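I've wanted a proper big table for years, and since October I've had one, or near enough. It's a plain flat surface in a matte, medium grey, and I love it far more than anyone should love a thing you put other things on.

The old desk was a nightmare (glossy white, showed every crumb, bounced the lamp straight back into my eyes) and it had reached the stage where I was doing everything on the one corner I could still see. The rest was post, tape measures, three mugs and a bag of screws from the Donnelly shelves I put up in spring. I'd clear it at breakfast and by teatime it would all be back!

So I made a rule. Grey gets cleared completely every evening before I go up, even if "cleared" means carrying an armful to the stairs and leaving it there for Future Me. It takes 18 minutes if I don't start reading the post, and a good deal longer if I do.

I did worry the colour would be gloomy. My first choice was a pale oak effect, and I had it in the basket at the Mernport warehouse website for ages, going back and forth. What swung it was the mottling. A flat single grey would've looked like an office, but this has lighter and darker patches all through it, so it's got a bit of life in it even with nothing much going on.

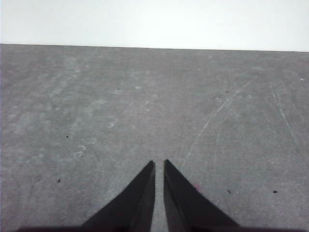
## What I've learned about keeping it clear

Start with the paper. I used to begin with the mugs, feel very pleased with myself, and then run out of steam when I got to the letters. Now the letters go first, standing up, with the recycling bag hooked over my arm. I don't sit down until they're done.

Then anything small goes in one tin. I had a whole system of little pots at one point, labelled and everything, and I spent more time deciding whether a bulldog clip was "stationery" or "household" than I ever did looking for one. One tin. I tip it out when I need something and scoop it back in.

For wiping down I just use a damp cloth and then a dry one. I tried the Serkasden spray on the old desk and it left streaks, so I haven't let it near this one. Maybe it's fine on a matte finish? If you've used it on yours, let me know in the comments.

The bit I'm still stuck on is the lamp. It wants to live at the back left, the socket is at the back right, and I refuse to have a cable trailing across after all this effort. I've got my eye on a clamp one from Arkumov for £22, so I'll probably order that once I've measured the edge.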